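Cable dressing and bin fixing on shared arm cells: proposed wording

Benvinda_Coelho
Members are asked to comment on the draft rule for shared picking cells at the Finville site before Wednesday. Section 2 now reads: "The bin shall be clamped to the table. Cables shall be clipped at the wrist with enough slack for full joint travel." 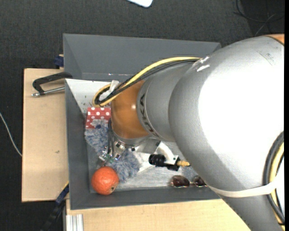
Finville cell, KUKA arm over the clamped bin, with mixed test objects.

tmagalhaes
I support the clamping rule. I do not support "enough slack." An inspector cannot check it. The Henriques cell sheet gives a loop length of 165 mm, and I would prefer a figure.

Zulmira C.
A single figure will not suit every arm. At Trumero we run the wrist through its full range at slow speed and look for pulling or snagging. The rule should require that test and a signed record – the number can stay in the local sheet.

tmagalhaes
A test is acceptable if it is repeated after every tool change. Our present interval is 2000 cycles, and that is too long.

J_Sequeira
I would add a line on housekeeping. Debris on the bin floor should be cleared before each logged run. Section 5 says only "as needed."

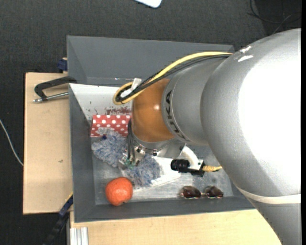
Same cell. Specks on the bin floor, relevant to Section 5.

Zulmira C.
I disagree in part. Fine specks do not affect a grasp on a pair of sunglasses or a duster pad. A sweep before every run would cost us over 24 minutes a shift.

J_Sequeira
Then once per shift, with the time written in the log. I can accept that.

Benvinda_Coelho
Noted. Section 2 will call for the travel test after each tool change. Section 5 will say once per shift. Loop length remains open – please send local sheets to Teresa Falcão.

Recent topics
Jotance gripper: finger wear limits
Who signs the restart form?
Floor cables near arm cells
Draft 73: comments closed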